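Esstead patio and fencing quotes - readme

Last updated: 17 November 2020

Quotes typed up from Altov job sheets, domestic work only. 3248 rows, one per quote. 2700 are fencing, the rest patios and paths. Prices in pounds, ex VAT. Lengths in metres, even where the sheet was in feet. 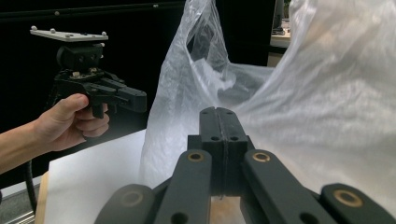 Misaki Tanabe asked whether gravel boards are priced in with the panels. They are, up to January. After that they get their own column, gravel_bd, and panel_price drops to match. Don't compare across the two without adding them back.

Columns

job_ref - as on the sheet, not unique (requotes share one)
supplier - Plaltero or Nutsugah, blank if customer bought their own
post_type - concrete, timber, other
area_m2 - patios only
skip - y/n, wether a skip was in the price

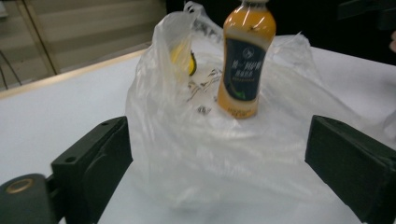
Bottle and plastic bag on a white table.

Missing bits. 898 rows have no supplier. Left blank on purpose, please don't fill with the mode. Dates are when the quote went out - start dates are in the notes, if anywhere. 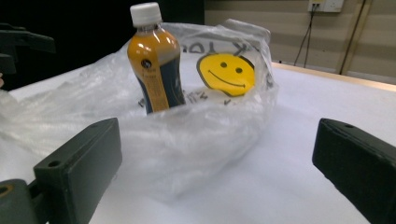 Known problems

Postcodes cut to first half. Some patio rows have sub-base depth in inches, will fix. Slope notes are free text and the speling varies.

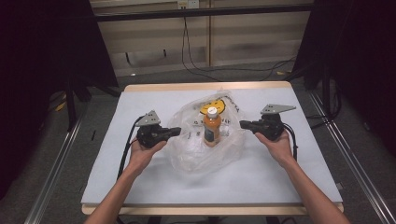
Using it

Open quotes.csv, read notes.txt first. Fine to reuse, just say where it came from. Corrections to Misaki, with the job_ref.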